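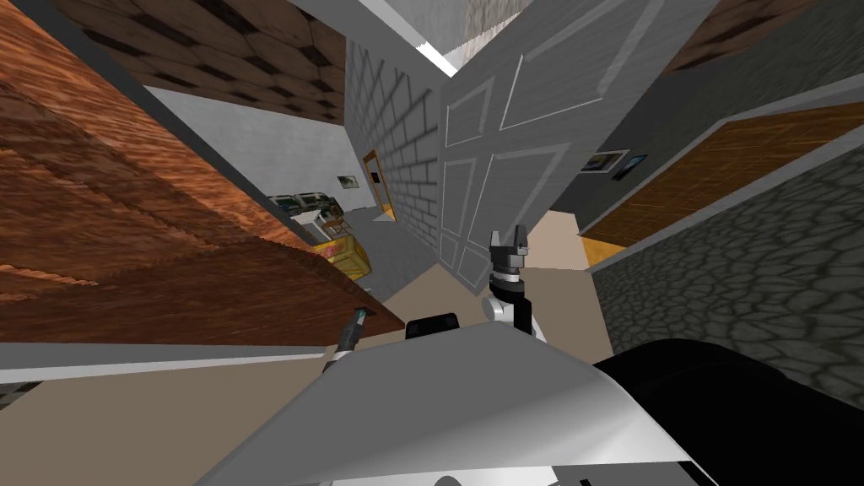 ## Getting cast iron back in shape before the fall cooking starts

I pulled three sad pans out of my garage in September and had more fun with them than I've had in the kitchen all year! Old skillets are so forgiving – even a really crusty one can come back if you give it an afternoon.

**Scrub first, oil later.** Coarse salt and half a potato will take off light rust. For the stubborn spots I go to steel wool, then rinse, wipe, and set the pan on a low burner until every bit of water is gone.

**Use way less oil than you want to.** This was my big mistake for years. Rub it on (handle and underside too), then take a clean rag and wipe like you're trying to get it all back off. Too much oil leaves you with sticky patches that grab every egg you ever fry.

**Bake it upside down.** 450°F for an hour, foil on the rack below, then switch the oven off and leave the pan in there to cool. Open a window. My friend Sum-yee Tai does four rounds of this on a new pan and hers are gorgeous, shiny as a piano. I usually quit after two and fry a lot of onions.

**Soap is fine!** A little dish soap and a quick wash won't hurt a well-seasoned pan. Soaking overnight will, and so will the dishwasher.

**Stack with something in between.** I cut up an old Feltura placemat into circles and it has held up beautifully, though paper towels do the same job. Leave lids off in storage so the air can move.

**Stuck-on cheese:** half an inch of water, simmer five minutes, scrape with a wooden spoon. So satisfying.

**Smells like last night's fish?** Put the dry pan in a 400°F oven for 15 minutes, then wipe it with a drop of oil.

If you cook a lot of tomato sauce, keep an enameled pot for that – long simmers with acid will strip the seasoning right off bare iron, and then you're back to the potato. A quick splash of lemon at the end of cooking has never bothered mine.

Next up on my bench: a waffle iron with a hinge that won't budge. Penetrating oil is on it now, and it gets a good scrub tomorrow.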